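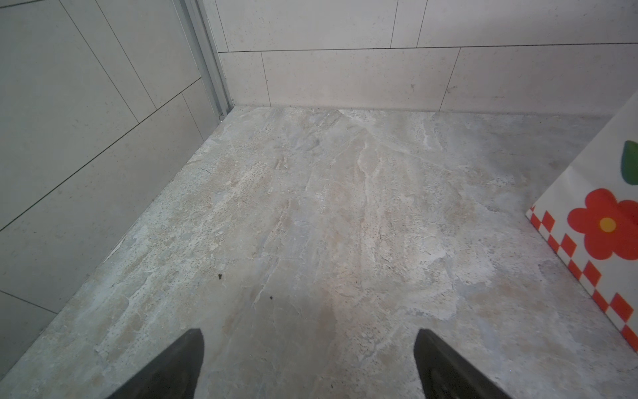
1/ Thread on what the picking arms have changed for us on the gift bag side at Clotent

I've been bagging for 5 years and on the arms team since July, so this is one packer's view. Opinions mine, typing on my break, excuse the typos!

2/ The old job: you get a list, you grab a bag, you fill the bag, you do it again until your wrists complain. On a big day I'd go home and still be folding tops in my sleep. I liked the people, and I liked being fast. I can't say I liked the folding.

3/ What I do now is mostly teaching and checking. Mornings I set up bags and snacks and run the gripper through picks, afternoons I'm back on orders with everybody else. Keerthana Pai trained me and she is SO patient. My first week I drove the thing like a shopping cart with a bad wheel.

4/ Paper bags are the hard part, by the way. Boxes are easy, they have opinions about their shape. A paper bag gives when you push on it, and then there are the handles, which go wherever they feel like going.

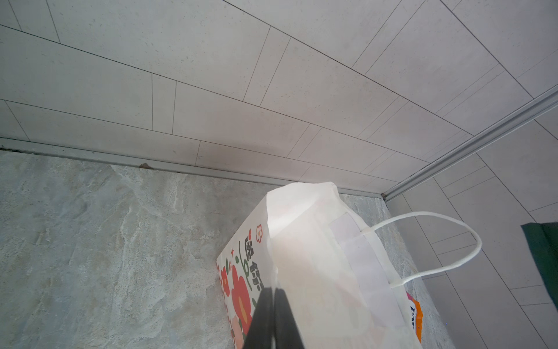 White paper bag, handle out to the side, gripper finger up against the front

5/ My hands know how hard to squeeze a bag like that. I had no idea I knew it until Keerthana asked me to explain it and I just stood there going "um, gently?" We spent 40 minutes on "gently." Best 40 minutes I've had at work this year, no joke.

6/ The part people DM me about: jobs. We had 30 packers in the Cliltamgate building when this started and we have 30 now. Four of us moved to arms. I asked Ashok Vishwakarma (our shift lead) straight out what happens after the holidays and he said he didn't have an answer yet. I'd rather hear that than a slide show, but I did write it down.

7/ Also the pay thing. Arms work came with the same hourly rate for the first while, and we pushed on it, and we got a bump. If your place is doing this, ask BEFORE you sign up for the training. Learn from me lol

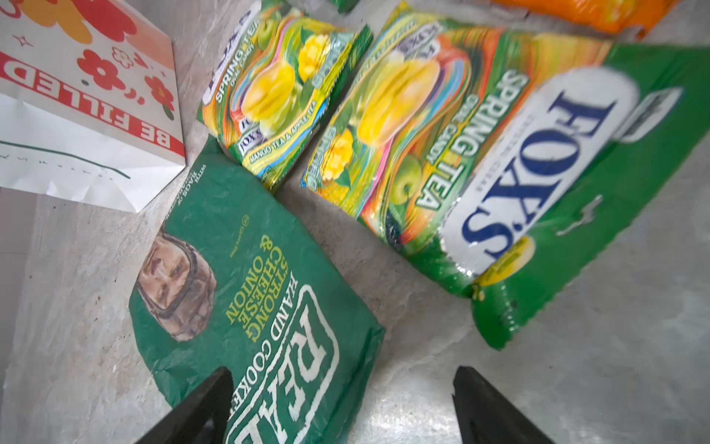
8/ Knowing the stock turns out to be half my day now. I used to think it was just stuff in my head, like song lyrics. But take the Spring Tea candy: same rainbow swirl on the small bag and the big one, and if you're tired you'll reach for the wrong one. I always check size first on those. The cheese & onion chips I can spot from the dark green. All of that goes in my notes for the arm team, with my name on it.

9/ Things I miss: the radio (too distracting on arms, apparently), and chatting while my hands did the work by themselves. Things I don't miss: the wrist brace.

10/ My cousin packs at Kamath and they're getting Adico arms in the spring, so I'll be pestering her for the other side of it. If you're a packer who got moved over too, tell me what they pay you and whether you got to keep your radio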